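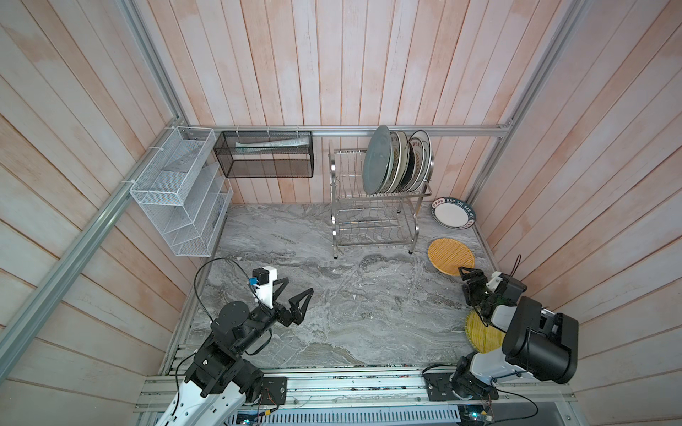
Huguette Kennedy wrote to me after the last outing of this talk to say that her plates have gone from rack to table and back to rack since March, and that she has not opened the cupboard door once. She wanted to know why I still call the rack a temporary stop. Fair question. Start with it.

## Opening (5 min, no slides)

- Ask who has a dish rack on the worktop. Then ask who empties it.
- The advice books all say "dry and put away". I don't believe most households do the second part, and I'm not sure they should.
- Read out Huguette's letter if the room is quiet.

## The rack

Two-tier steel ones like this get sold on capacity. I'm doubtful. The top tier takes plates on edge, fine, that's what the slots are for. What goes underneath? In the Stesden flats it was mostly lids, and one phone charger.

Five plates upright is a comfortable load. The Bavance leaflet promises 14 in a rack of much the same shape. Try it with anything that has a deep rim and see how far you get.

Mixed plates are harder than matching ones. A tall one at the back is all right, a tall one in the middle is a nuisance every time you reach past it. (Pause here, people like to argue.)

## Things that lean

A plate propped against the wall beside the rack: is it on show, or did it just not get put in? With lettering on the rim, like the HAO SHE HAO WEI one, I'd guess people want it seen. Still, a leaning plate on a smooth worktop makes me nervous. Same goes for flat woven trays. Lovely things, and they take up a whole plate's worth of counter lying down. Hang them up or stand them on edge.

## Hanging baskets and rails

- Claim: a rail along the back wall "frees the worktop".
- My view: it frees it until you fill it. Mesh baskets are good for light things, rolls and packets. Ravinder Sutherland disagrees and hangs his saucepans. Let him say so if he's in.
- Tiered wire holders: made for paper, as far as I can tell. Has anybody kept kitchen things in one for longer than a month?

## If there's time

The Vokeck survey, 1,382 kitchens. Almost 30 per cent said they had "enough storage". Ask what the question was before you quote it.

Handouts are by the door. Bring back the pens.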